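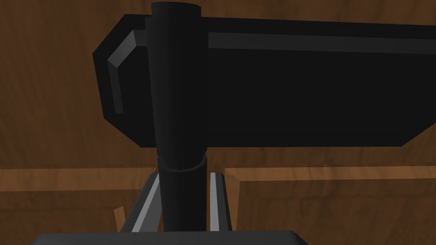 One early buyer wrote to us that the Grulano was "a pepper mill with a high opinion of itself," and went back to pre-ground in a month. We still sell it, and we still think the buyer had half a point.

Moulin Grulano tall pepper mill, black
Sold by Jolow Kitchen Supply

What the maker says
Moulin promises "a deeper, truer pepper." We ground the same peppercorns through the Grulano and through the Vultov, which costs a good deal less, and put both on buttered noodles. Nobody at our table could pick one from the other. Fresh pepper tastes better than old pepper, and any mill that works will give you that.

What we'd say
It grinds evenly on the coarse setting. The fine setting is less convincing, and if you want dust for a white sauce you will be turning for a long time. The maker claims 15 grind settings. We can feel a difference between perhaps half of them, and the click between steps is vague enough that you'll end up adjusting by eye.

The steel burrs are covered for 7 years. Read the terms before you get excited: the cover stops if you put salt in it, wash it in the machine, or use pink or green peppercorns, which are soft and gum up the works. Return postage is on you.

Height is the real selling point, if you want one. A long body gives you a better grip and keeps your hand out of the steam. It also won't fit in most spice drawers, so measure your shelf.

Details
Grind: steel burrs, adjusted by the top knob
Weight empty: 383 g
Peppercorns included: none, whatever the gift box suggests
Cleaning: dry brush only
Spare burr set: sold separately, usually in stock

Is it quiet?
No. The product leaflet says "whisper grind." It sounds like a pepper mill.

Is it a good gift?
We sold more than 200 last December, so plenty of people think so. We also got a fair number back in January with the seal unbroken.

If your present mill still turns, try fresh peppercorns in it first. They're on the same shelf and cost far less.

Page last checked 16 Aug 2025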